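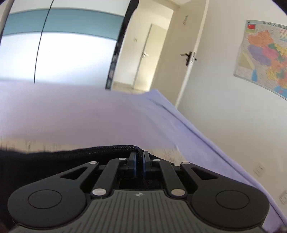

深藏青色布料的边,后面是淡紫色的布。

Belten 四件套使用记录,2025年6月

这套床品是去年10月买的,碎花床单配一条淡紫色盖毯,同一家店里还有 Kurkex 的纯色款,当时比较过,最后选了 Belten。到现在洗过23次,都是洗衣机标准程序,水温33度,晾干,没用过烘干机。

先说盖毯。面料偏薄,春秋单独盖合适,冬天要加被子。颜色比刚买时浅了一点,边角没有脱线。铺在床上容易往一侧滑,早上需要重新拉一次。洗完会有褶,挂着晾比平铺晾要好一些。

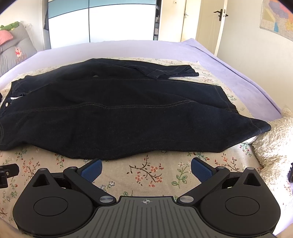
床单是我主要想评价的部分。我习惯在床上叠衣服,所以布面耐不耐磨、会不会染色比较要紧。深色牛仔最容易出问题,像这件深藏青的牛仔外套,带浅棕色缝线和一颗银色金属扣,摊开以后占掉床面很大一块,底下就是米色底的小碎花。用到现在,床单上没有发现蓝印,纽扣也没有勾出线头。新牛仔我会先单独洗过再放上去,没洗过的深色衣服不建议直接压在浅色床单上过夜。

花色方面,粉红色小花、绿叶和深褐色细枝都还清楚,洗后没有发糊。布料手感中等,比我以前用的 Belmonte 那套硬,睡了两个月以后变软。松紧边包得住床垫,我的床垫厚23厘米,再厚就不好说了。
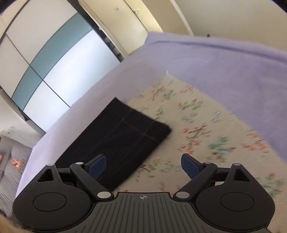
叠好的深藏青色衣物,旁边是床单的碎花。

缺点有2个。一是枕套开口没有拉链,枕芯会露出来一截。二是包装上写60支,摸起来没有那么细,我没有办法验证。

适合平时机洗、不想熨烫的人。喜欢丝滑手感的可以看别的。配送是 Tritum 的,包装完好。

评分:四星(满分五星)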